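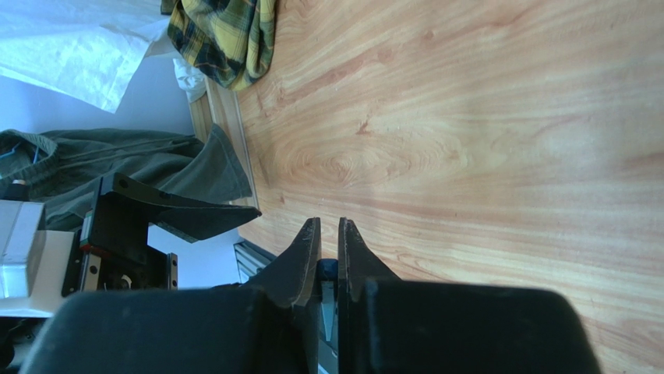 A bit of floor, first thing in the morning.

I grew up eating dinner at a table, every night, all of us, elbows off and television off, and somewhere in my twenties I let the whole business go. I ate on the couch. I ate standing at the bench with the toast in one hand and the mail in the other. For a while there I ate most of my breakfasts at the tram stop, which I don't recommend in July when your fingers are too cold to peel a mandarin.

Anyway, this winter I've been trying to get back to it, and I have to say I'm enjoying it far more than I thought I would! It started with the soup from Ouazzani, the little grocer at the bottom of Stolevgate (if you haven't been, go before lunch, the good bread disappears early). I'd bought a tub of their chickpea and lemon, and it seemed a bit rude to drink it out of the container. So I got a bowl down, and a proper spoon, and I sat. It took me 15 minutes to eat and I tasted all of it.

Since then I've had a couple of rules for myself, and I use the word loosely. The phone stays in the hallway. I sit down before I start eating, even if it's only crackers. I've broken both of them more than once, mostly when the footy is on, and I've decided not to fuss over it.

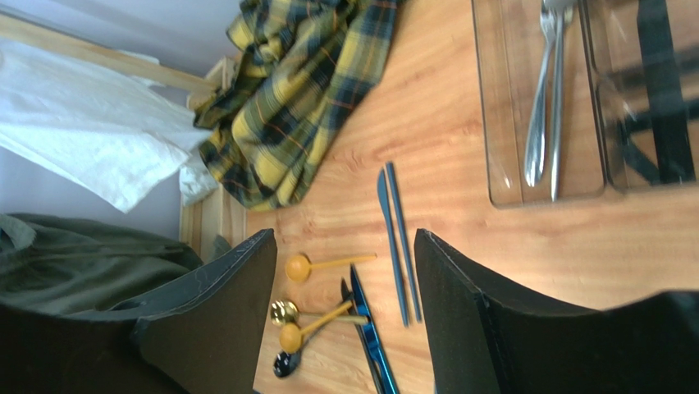
The other thing I've gone back to is cooking from Mum's old folder, the one with the flour stuck in its rings. There are 43 recipes in it and almost 15 of them are for slices, so you can see where her heart was. I made the apricot one last month and it came out like roofing material, but I had it with a cup of tea and was quite happy. The noodle broth is much better. You want plenty of ginger – more than she wrote down – and a squeeze of lime right at the end.

I've also found that I go to bed earlier when I've had a sit-down dinner, and I can't explain that one at all. Maybe it's that the day feels finished. On the couch I used to just drift from the plate to the next episode to the biscuit tin, colour and movement until eleven at night.

Next I want to try the braised cabbage, if my favourite pot will forgive me for what I did to it with the jam. If anyone has a good way to get burnt sugar off enamel, please leave it in the comments – I've tried bicarb twice.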